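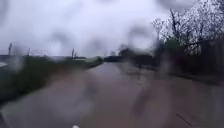 Small towns should stop selling off their bus depots and start running buses again, and they should start with the plain kind that leaves at the same time every day. I have held this view since the county gave up the Plalik line in July and put the money into Billix, the ride-booking service you call up on your phone. People who defend the change say that everyone out here drives anyway. Many do. But a lot of driving is done by people who would prefer not to, on days when rain covers the glass and the grass on the shoulder and the sky at the end of the road are only blurs of green and gray. My mother drove until she was well past the age when she enjoyed it, and she did it for one reason. There was no other way to get to the eye doctor.

The old line made 11 stops between Plalik and the hospital. The county report says it carried 149 riders on a normal weekday, and the report treats this as a small number. I don't think it is small for a place our size. Our high school has over 700 students and we have never been told that it is too small to keep open. The report also divides the cost of the line by the number of riders and prints the result in bold. It does not do the same for the road to the Skasik industrial park, which was widened two years ago and which I have rarely seen busy.

I have used Billix and I will try to be fair to it. The drivers are polite. The cars are clean. When a car is free it comes to your door, and for a person with a bad hip that is better than a bus stop. If the county had added it on top of the bus I would have no complaint.

The trouble is that you can't plan a life around it. You ask for a ride and get a window of time, and the window moves. A woman I used to sit near on the bus worked the early shift at the Sæther bakery. She had to be there at the same minute each morning, and the bus got her there. With Billix she was late often enough to be warned, and she bought a used car she could not easily pay for. In the county's figures she is now one of the people who drive anyway.

A timetable is a promise made in public. You can read it on a pole. You can use it without a phone, a password or a bank card, and you can tell a visiting cousin about it. Employers know it and set shifts by it. The clinic knew it too, and the front desk used to offer the 10:30 slot to anyone coming in from our end of the line. That sort of arrangement took years to grow and it went away in one budget meeting.

I am told the bus ran half empty in the middle of the day. It did, and I often had two seats to myself. The library is half empty in the middle of the day as well. So is the fire station, on a good day. We pay for them to be there at hours when few people need them so that they are there at the hours when many do.

The depot building goes up for sale in the spring. Once it is sold there will be no place to keep a bus, and that will be given as the next reason not to have one. The county should hold on to the building for now, run the morning and evening trips for a year with the old timetable, and keep Billix for door-to-door trips in between. The fare was low and most of us would pay a little more.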